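Handover cell: where we are
To: Rosário Vieira, Plestundale Small Grants
March 1, 2018

Hi Rosário,

You asked for something you could read over coffee instead of another spreadsheet, so I'm going to just tell you how it's been going. The spreadsheet is attached anyway (Hendrik insisted), and the budget lines are at the end.

The short version is that the money went mostly where we said it would. The two-arm cell is up, both arms run every day, and we got through 295 logged handover attempts in February. I'd hoped for more. We lost a good stretch of the month to the controllers, and I'll get to that, because it's also the most interesting thing we learned.

To remind you what we promised: we'd take a pair of arms, give them small awkward things of the sort people carry in their pockets or leave in a kitchen drawer, and work out which mix of fingers, cameras and controller lets one arm pass a thing to the other without dropping it or crushing it. Handing over sounds easy until you try it with something thin. Both grippers have to hold it for a moment, and in that moment any little disagreement between the arms goes straight into the object. A sponge forgives you. Anything wiry or stiff doesn't, and it will bend or ping away across the marble top and you spend the next few minutes on your knees.

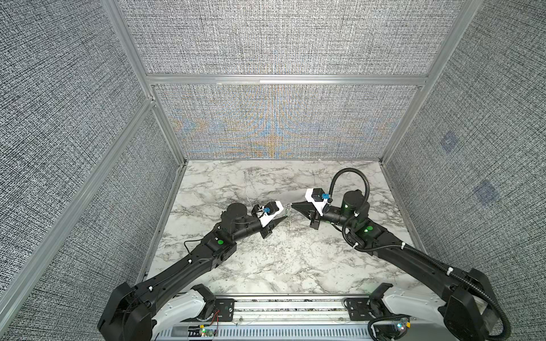

So the fingers were the first thing we compared. We have 2 sets, the blunt padded ones the grippers came with and the tapered ones Cúc Phí drew up after our first week of frustration. I went in expecting to prefer the padded set. They're grippy, they look gentle, and they're great on anything you could call chunky! But they're wide, and when two wide fingertips try to share a short object they bump each other before either has a decent hold. The tapered ones leave room. You can bring one arm in high and the other low, and both still get a bite.

The downside of the tapered set is that they don't put up with sloppy aiming. Be off by a little and the padded fingers still catch the thing, while the tapered ones slide past it or clip the edge and spin it around. Cúc has a second drawing with a slightly flatter tip, and I'd like to print that before we settle. We've agreed to stay with the tapered fingers for now so that all the numbers from here on can be compared with each other. The padded set is in a labeled bag in my desk if you ever want to see what your money bought first.

Soft and flimsy things are their own problem. Clear packaging is the worst of the lot. It gives when you squeeze it, it changes shape between tries, and the cameras have a hard time telling where it stops and the table starts. I was ready to drop clear plastic from the test list altogether and spend the time on metal things, where I could see us making progress.
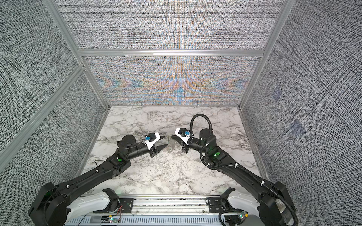 Florêncio Pacheco disagreed, and he put it in writing so I couldn't pretend I hadn't heard: if we only test on things the cameras like, we'll end up picking the camera setup that's easiest on us, and then somebody will hand the cell a candy wrapper in the first five minutes of a demo. He wanted clear plastic kept in every batch, even if the success rate looks ugly on paper.

He's right, I think, and it's back in. The ugly part is real, though. Of all the February attempts, 46 ended in a drop, and clear or shiny things have more than their share of those. I've marked them in the spreadsheet so you can look at the totals with and without. Please do look at both — I'd rather you saw the low number from me than found it yourself.

Now the controllers, which is where the month went.

We had 2 to compare. The first is the one we built our bid around, which we call Walta. The second is Finomby, which Jérémie Cordier had been writing on the side and which I only agreed to try because he kept bringing it up at lunch. Walta treats each arm as its own machine and sends both of them timed moves. If the timing is good you get a lovely smooth handover, and if one arm is a hair late the other one doesn't know and closes anyway. Finomby has the arms wait for each other. The giving arm won't let go until the receiving arm's motor says it's pushing on something.

It's slower. You can stand there and watch the arms think about it, and my first reaction was that this would never do. Then I ran the same batch of objects on both, back to back, and after the third swap I stopped wanting to go back to Walta. Finomby fails less dramatically. When it goes wrong it tends to just sit there holding on, and you can open the fingers and start again, which matters a lot when you're doing this all day.

What cost us the time was switching. Each controller wants the arms zeroed its own way, and the first few times we went back and forth we were quietly comparing a well-zeroed Finomby with a badly zeroed Walta, or the other way around. Hendrik Vermeulen caught it from the logs. I threw out everything from before that point, and none of it is in the figures I've given you. It hurt, but there you go. We now zero from a written checklist and somebody else signs it.

Keys have become our favorite test object. A loaded key ring swings, it has parts pointing in every direction, and it's never the same twice. It also punishes an impatient controller, because the arm has to wait for the swinging to settle before the other one goes in.

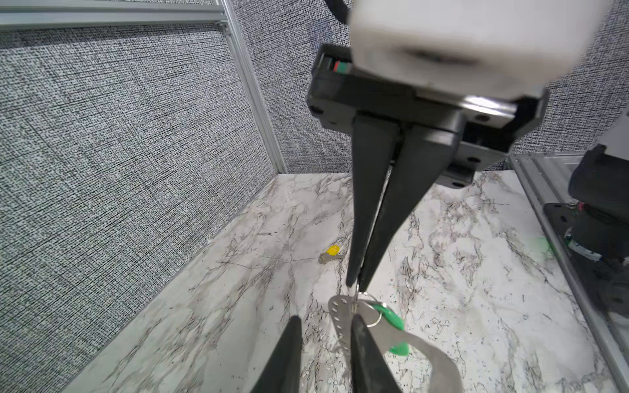
A key ring in the fingers of one gripper, from the other arm's wrist camera

The wrist cameras are the part of the budget I'd defend the hardest. We started with just the fixed camera looking over the whole cell, and it's good for knowing which arm is where. For the last bit of the approach it's not much help, as the grippers themselves get in the way. Once we turned the wrist views on, the tapered fingers started making sense, since you finally had the aim to go with them. We do still want the fixed view. With wrist cameras alone, Finomby sometimes lost track of the far arm and stopped dead, and it took a person to nudge it along.

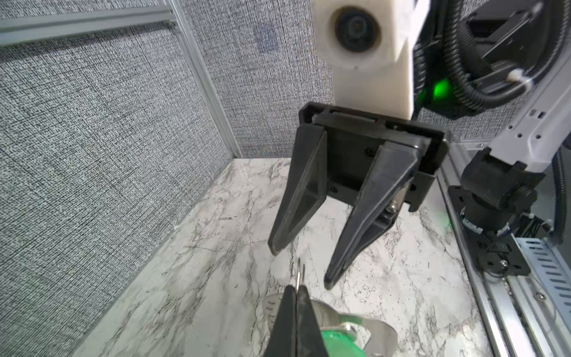
Our next job is lighting and glare, which I'd penciled in for later in the grant and would like to move up. Steel is the reason. A shiny piece can look fine from the fixed camera and then throw a highlight in the wrist view that the software takes for an edge. The arms don't help either: the green LED over by the cables on the far arm is bright enough to tint the black parts next to it, and the marble top puts a bright reflection right in the middle, between the grippers. I'd like to cover the LEDs first, because that's a strip of tape, and then try a matte sheet over the tabletop. If a dull surface does the trick, we won't need the extra lamps we asked for, and that money can go to fingers.

One thing I should own up to is that we're behind on the object set. The bid talked about trying things in people's homes by now, and we haven't left the cell. I don't want to take it anywhere until the flatter fingertips are in and we've picked one controller for good. My vote is Finomby, Cúc agrees, Florêncio wants one more round with the clear plastic before he'll say, and Jérémie has sensibly stayed out of it.

On money: arms, grippers and framing are paid for in full. The cameras came in a little under. Printing is over, thanks to all the finger versions, and I'd like your okay to move the camera leftover across to cover it. Lamps are on hold as above. Nothing else has changed from the plan.

What I need from you is a yes or no on that transfer, and a yes or no on bringing the lighting work forward. If you'd like to come and see the thing run, mornings are best, before the sun gets around to our side of the building. Bring your keys and we'll put them in the test!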